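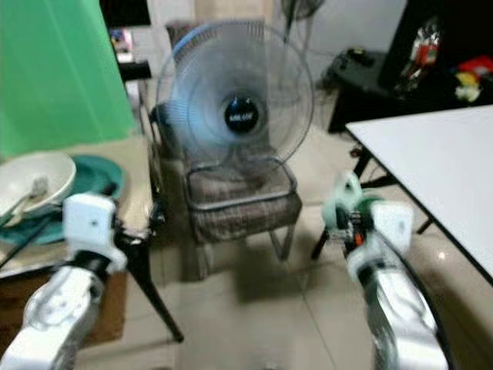
Ticket: Plarneo router drops out every evening, back bedroom worst

Status: Closed
Opened by: Soo-ah Na
Handled by: Eifion Craddock, Idlow home support

Soo-ah Na, 19:40
Hello, and thank you in advance to whoever picks this up. We moved into a flat in Samarakoon Court in March and the internet was lovely until the weather warmed up. Now it goes off most evenings, usually while my mother-in-law is halfway through her serial, and comes back by itself a few minutes later. The lights on the Plarneo go from white to amber and then it seems to start itself up again. I have tried turning it off and on, and I swapped the cable to the wall for the one that came in the box. It's been very hot in the flat all week, so you can imagine what the flat is like by teatime!

Eifion Craddock, 20:15
Good evening Soo-ah, and I'm sorry about the serial, that would start a row in my house too. Your line looks healthy from this end, and I can see the router has restarted itself 22 times this week, nearly always after five o'clock. Could you tell me where it lives, and what else is near it or on top of it? And would you have a look at the small print on the plug for me? It should say 2 A.

Soo-ah Na, 20:52
It's in the hall cupboard, on the shelf above the hot water pipes, with the telly box sitting on it (I know, I know). My husband Han-gyeol has just been in with a torch. The plug says 1 A and has Brolletti on it. We think it belongs to the old baby monitor and got mixed up in the move. I-seul, our daughter, says she told us it was the wrong one at the time. She probably did.

Eifion Craddock, 21:10
Do give I-seul my regards, she'd be welcome on the desk any time. Please switch off at the wall and stop using that plug with the router. I've put a proper one in the post, no charge. When it arrives:

1. Move the router out of the cupboard, on to a hall table if you have one, standing upright.
2. Put the telly box somewhere of its own.
3. Plug in the new lead and leave it alone for ten minutes, even if the lights look odd.
4. Send me the temperature from the Status page after an evening's use.

Soo-ah Na, 21:34
New plug came this morning and it's all set up on the shoe cabinet. Status page says 52 degrees. Is that all right?

Eifion Craddock, 21:41
That's very comfortable. The last reading before you moved it was 78, so the cupboard wasn't helping. I'll leave this open for a few days.

Severino Ortuño, 10:05
Covering for Eifion. No restarts logged since the new plug went in. Back bedroom speed is still a bit low, so I've moved the router to a quieter channel. Soo-ah, could you try it in there tonight?

Soo-ah Na, 20:20
Much better, thank you both. Mother-in-law has seen two whole episodes. Please close it.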